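Print this article | E-mail this article

Handover arbitration

Handover arbitration is the part of a two-arm robot's control software that decides which arm is holding an object, when the other arm may take it, and when the first is allowed to let go. It sits between the planner, which thinks the job is easy, and the gripper drivers, which know otherwise. The term is used mainly for tabletop systems with two small arms and parallel-finger grippers, although the same ideas appear in larger machines under grander names.

Human beings solve the problem before they can talk. Software has taken somewhat longer.

Overview

A handover has a giver and a receiver. The giver brings the object to a meeting point, the receiver closes on it, and the giver opens. Written out that way it is three lines of code, and many early systems did consist of three lines of code, with a wait of one second between each. These systems work well with large foam blocks, and a good deal of the published video on the subject features large foam blocks.

Trouble starts in the short period when both grippers are touching the same thing. For that moment the two arms and the object form a closed loop. A position error that would be harmless in a free arm becomes a force, and the two controllers begin a quiet argument, each correcting for a disturbance that is really the other. Arbitration software exists to end the argument, usually by telling one side to go limp.

Ownership models

Three models are in common use.

In the token model, one arm owns the object at all times. Ownership passes in a single step once the receiver reports a grip. It is simple to reason about and easy to log. Its weakness is that the step may pass on the strength of a bad report, in which case the owner of record is an arm holding air.

In the overlap model, both arms may own the object for a limited time. The giver is switched to a soft, compliant mode while the receiver tightens. The open-source Skevix library takes this approach and gives the overlap a budget of 61 control ticks by default. The figure has outlived several attempts to find out where it came from.

In the learned model, there is no explicit owner. A single policy, trained on recorded demonstrations, drives both arms at once and opens a gripper when the training data suggests it should. Supporters point out that this does away with a great many brittle rules. Critics point out that it also does away with the place where one would look to find out what went wrong. Both groups tend to add a small token-style check on top and mention it near the end of the paper.

Perception

The receiver needs to know where the object is, and the giver's fingers are usually in front of it. Fixed overhead cameras see mostly the tops of the grippers. Wrist cameras see the contact area well but also see a large amount of the other arm, which moves, casts shadows, and has to be masked out before anything useful can be said about the object.

Thin metal objects are the standard hard case. A ring seen edge-on covers only a few pixels across, and a shiny one changes brightness with every small turn of the wrist. Depth sensors based on projected patterns often return nothing for such an object, or return the table behind it. Chains are worse again, as the pose of one link says little about the pose of the next. Most pose estimators were designed for rigid parts and will fit a rigid shape to a chain with complete confidence.

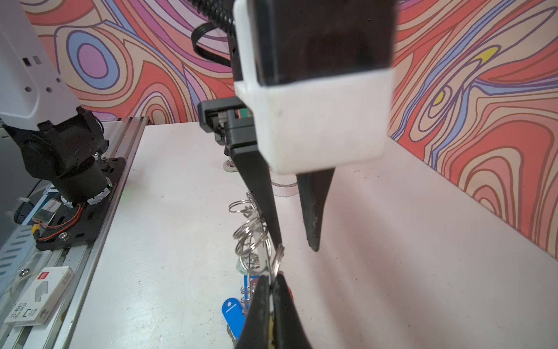
Wrist-camera view of two grippers meeting at a thin metal ring, with linked rings alongside and a blue key tag on the table.

Several workarounds are in use. The perception module in the Bernero toolkit gives up on a full pose and reports only a graspable edge and a direction, leaving the rest as unknown. This was unpopular with planner authors, who had been asking for six numbers and were now getting fewer. A second approach compares the views from both wrists and accepts a grasp point only if the two agree. A third is to have the giver present the object in a fixed attitude chosen in advance, which moves the problem to the giver.

Planning

Planning for handover involves choosing the meeting point, the approach direction of each arm, and the order in which the fingers arrive. The meeting point is generally placed where both arms can reach with room to spare, since an arm near the limit of its reach loses its ability to make small sideways corrections. On a narrow bench the region that suits both arms can be surprisingly small, and planners have a habit of choosing its exact edge.

Collision checking has to be relaxed on purpose. A planner that treats all contact between arms as forbidden will never complete a handover of anything small, as the fingertips must come within a few millimeters of each other. The common fix is a list of permitted contact pairs, active only during the handover phase. Forgetting to switch the list off afterward is a well-known bug, and one that tends to be discovered by ear.

Hanging or tangled parts are handled poorly by nearly all planners. The usual model treats the object as the piece between the fingers and ignores whatever is attached to it. Wijesinghe, a motion planning package aimed at flexible parts, wraps the attached material in a loose bounding shape and keeps that shape away from the second arm. The shape is generous. With a long enough chain, the package will report that no plan exists, and it is sometimes right.

Release detection

Deciding when to let go is the central question. The signals commonly available are motor current, finger position, image change, and, on better-funded benches, touch sensors in the fingertips.

Motor current rises when a gripper closes on something. It also rises when a gripper closes on its own other finger, which from the motor's point of view is something. With thick objects the two cases are told apart by finger gap. With a thin ring the gap is close to zero either way, and the test is of little value.

The tug test is an older method and remains popular. After closing, the receiver makes a very small pull, and the giver looks for a matching force. If the force is felt, the object is held at both ends and the giver may open. The test fails when the chain has slack in it, when the pull is smaller than the friction in the joints, or when the two arms disagree about the time. The last cause was for years the most common and the least suspected.

The Jorier benchmark, a set of small-object handover tasks run in simulation and on hardware, includes 166 trials with rings, tags, clips and short chains. The first widely used baseline completed 159 of them in simulation. Its hardware result was published separately, in a table with a smaller typeface.

Timing and tooling

Each arm usually has its own controller and its own clock, and camera frames arrive on a third schedule. Handover code therefore depends on time stamps more than most robot software does. A frame that is slightly late shows the receiver's fingers open when they are already shut, and a token-based arbiter will wait politely for an event that is over.

Most groups end up writing a replay tool, which lines up camera frames, joint readings and ownership changes on one screen and lets a person step through them. These tools are rarely published, are often held together by one very long script, and are frequently the most valuable software in the building. Skevix ships with a replay viewer that was added as a debugging aid and now has more users than the library.

Common failure types

A false take occurs when the receiver reports a grip it does not have and the giver opens. A stuck give is the reverse, with the receiver holding firmly and the giver declining to believe it. A double pinch, in which the receiver closes on the giver's fingers as well as the object, is typical of thin parts and produces a long, dignified standstill until a timeout expires. A carry-along happens when a neighboring object is hooked and taken too, and is counted by some benchmarks as a success.

Timeouts are the accepted remedy for all four. Their values are nearly always set by hand.

See also

Bimanual manipulation; Compliant control; Deformable object planning; Grasp detection; Time synchronization

Print this article | E-mail this article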